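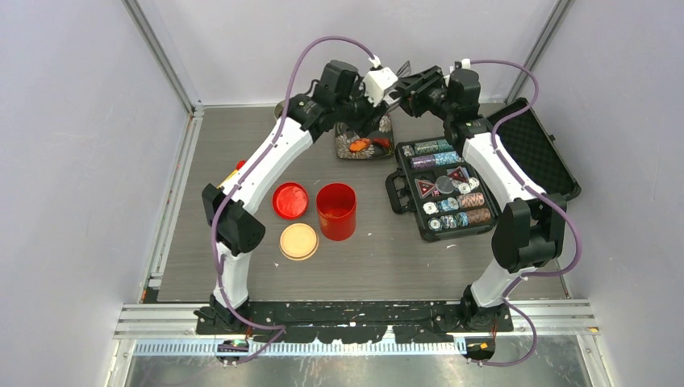 Warum bleibt nach dem Ölen einer Arbeitsplatte ein klebriger Film zurück?

Weil mehr Öl aufgetragen wurde, als das Holz aufnehmen kann. Der Überschuss härtet an der Oberfläche ungleichmäßig aus und bleibt tagelang weich.

Ich habe das im August an einem Reststück Eiche nachgestellt, 282 mm lang, beidseitig mit Korn 180 geschliffen. Eine Hälfte wurde nach 20 Minuten mit einem Baumwolltuch abgenommen, die andere nicht. Die abgenommene Hälfte war am nächsten Morgen grifffest. Auf der anderen ließ sich nach 3 Tagen noch ein Fingerabdruck eindrücken.

Verwendet wurde Leinölfirnis von Mateos, unverdünnt, 2 Aufträge. Adoración Lorente hat mir in einem Kommentar zum vorletzten Eintrag das Hartöl von Drunano empfohlen. Es zieht langsamer ein, lässt sich dafür auf größeren Flächen ohne Ansätze verteilen. Für Stirnholz nehme ich weiterhin den Firnis, der erste Auftrag wird dort satt gesetzt und nach 10 Minuten nachgelegt.

Ist die Platte bereits klebrig: frisches Öl dünn auftragen, 15 Minuten einwirken lassen, mit weißem Pad in Faserrichtung ausreiben, trocken nachwischen. Ist der Film schon zäh, hilft Balsamterpentin. Bleibt er danach immer noch stehen, muss geschliffen werden, Korn 120, dann 180. Feiner als 240 schleife ich vor dem Ölen nicht, die Aufnahme sinkt merklich.

Getränkte Lappen ausgebreitet im Freien trocknen oder in Wasser legen. Zusammengeknüllt können sie sich selbst entzünden.

Offen ist noch der Vergleich mit dem Wachs von Cusex. Die Probestücke liegen seit gestern im Keller.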